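Grendow Soft Goods Handling Kit

For two-finger grippers on light arms. Part of the Udier benchtop range.

Overview

The Grendow kit is a set of finger pads, a force limiter and a printed rule book for arms that pick up clothing, hats, bags and other goods that change shape when held. It fits most parallel and angular two-finger grippers and needs no change to the arm itself.

Most handling rules were written for boxes and machined parts. A carton has flat faces and one right place to hold it. A hat has a crown that gives, a brim that should not be bent, a strap that swings and a buckle that can scratch whatever sits next to it. The rule book covers these goods only. If you handle cartons as well, keep your existing carton procedure and use the Grendow book beside it.

What is in the box

Finger pads, 2 pairs (one smooth, one ribbed)
Force limiter with mounting screws
Test strip, cotton, 40 pieces
Rule book, 16 pages, spiral bound
Wall card for the cell
Sign-off sheets for one operator

Grip force

Set the limiter before the first pick of each shift. The dial is marked in steps, and the rule book lists a starting step for each type of goods. Close the fingers on a test strip and pull by hand. The strip should slide with a firm pull and should not show a crease line from the pad edge. If it does, go down one step and repeat with a new strip.

Do not raise the force to fix a bad pick. A cap that slips out at the listed step was almost always taken by the wrong part. Move the pick point first. Force may go up by one step only, and the change goes on the sign-off sheet with initials.

Where to hold

Caps and soft hats: take a fold of the crown. Stay off the brim, and stay off embroidery and printed fronts. The pads can flatten raised thread, and a flattened logo is a reject in most shops.

Bags: take the body below the opening. Handles are for people.

Folded shirts: take the folded edge, never the collar.

Anything with a strap: the strap is treated as a loose part. Leave it free on the way up and allow for its full length when you set the travel height. Buckles, snaps and zipper pulls must not be between the pads at any time.

Travel and release

Travel speed with goods in the grip is limited to 400 millimeters per second. This is our own limit for this kit. If your site rule or the arm maker's manual gives a lower number, the lower number applies.

Release with the goods touching the surface or resting on other goods of the same type. Dropping from height is allowed only over a lined bin. Open the fingers all the way before moving off, then retract straight up. Side movement with the fingers half open is the usual cause of dragged fabric.

The work area

The surface should be hard, level and wiped down at the start of the shift. Stone, sealed wood and coated metal are all fine. Felt and bare rubber are not recommended, as both hold lint and pass it to the goods.

Mark the reach of the arm on the floor or on the bench and keep hands outside the line while the arm is enabled. Goods are added and taken away with the arm stopped. Cables on the arm should be clipped along the links with enough slack for full travel at every joint. Check the clips in the same round as the limiter.

Cameras near the wrist need a clear view past the fingers at full open and full close. Wipe the lens with a dry cloth. Solvent wipes supplied for the pads are not for lenses.

Sign-off

Each operator signs a sheet after reading the rule book and completing the test strip check in front of a supervisor. Sheets are kept for as long as the operator works the cell. A new sheet is needed after a change of pads, a change of gripper or a break of more than six months.

Pramila Katiyar wrote the current edition of the rule book and answers questions on it through the support desk. The May revision added the section on straps and moved the pad wear chart to the inside back cover. Earlier copies can stay in use if the strap page is printed and put in behind page 12.

This kit does not replace a risk assessment. The force limiter protects the goods. It is not a safety device and must not be counted as one when you assess the cell.

Compatibility

Fits finger widths from 16 to 40 millimeters. Narrower fingers need the Grilow adapter plate, sold separately. The limiter works with electric grippers only. For vacuum and pneumatic tools see the Sequeira range.

Care and spares

Wash the pads in warm water with plain soap and let them air dry. Replace them when the ribs are worn level with the border, or when the smooth pad shows a shine across the middle. Pads are sold in pairs and should be changed in pairs. Mixed pads grip unevenly and turn the goods in the hand.

Spare pads, smooth, pair
Spare pads, ribbed, pair
Test strip, cotton, pack of 400
Rule book, single copy
Wall card, single copy

Ordering

Order through your Udier dealer or the support desk. State the gripper model and finger width with the order. Opened packs of test strip can't be returned.

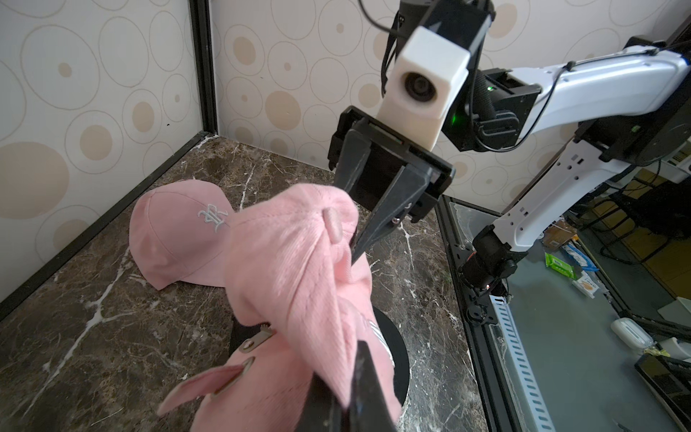 Orders for more than one cell ship with a separate rule book and wall card for each. Extra sign-off sheets are free on request and may be copied for use on your own site.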